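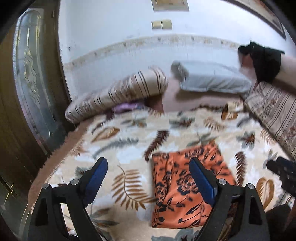 Dronel Hand-Held Gripper: Care and Service FAQ

Civico Equipment Services, Soltau Workshop

This page answers the questions most often received from operators of the Dronel hand-held gripper. It applies to all units issued from the Soltau workshop with serial numbers above 1808. Holders of earlier units should contact the service desk before ordering parts.

How often should the grip pads be cleaned?
Pads should be cleaned at the end of each working day. Use a lint-free cloth dampened with clean water. Household work on rugs, cushions and other textiles leaves fibers in the fine texture of the pad, and these should be lifted out with a soft nylon brush. Solvents and alcohol wipes must not be used.

When should the pads be replaced?
Pads are to be replaced after 2000 hours of logged use, or earlier if the texture has worn smooth or a corner has lifted. Both pads must be changed together. A new pad paired with a worn one causes light fabric items to turn in the grip.

Which screws may the operator tighten?
Operators may tighten the round silver screws on the finger linkages, using the driver supplied in the case. Turn each screw only until it is snug. If a screw works loose again within the same week, please return the unit.

One finger closes ahead of the other. What should be done?
Open the gripper fully, remove any thread or lint from the linkage, and run the zeroing routine from the settings menu. If the difference remains, the unit requires adjustment at the workshop. Please quote fault code 37 on the return form.

May a cracked finger be glued?
No. The plastic fingers have triangular cut-outs, and a crack in any of the narrow sections changes how the finger bends under load. Cracked fingers must be exchanged. The replacement set is listed in the parts catalog as item 2066 and includes both fingers, two pads and new screws.

Is recalibration needed after a finger or pad change?
Yes. The Cui calibration block must be used in both cases. Units returned to service without a calibration record will be recalled.

How long does a workshop repair take?
Most repairs are completed within eight working days of receipt. The workshop closes for inventory in December, and units received during that month are handled in January.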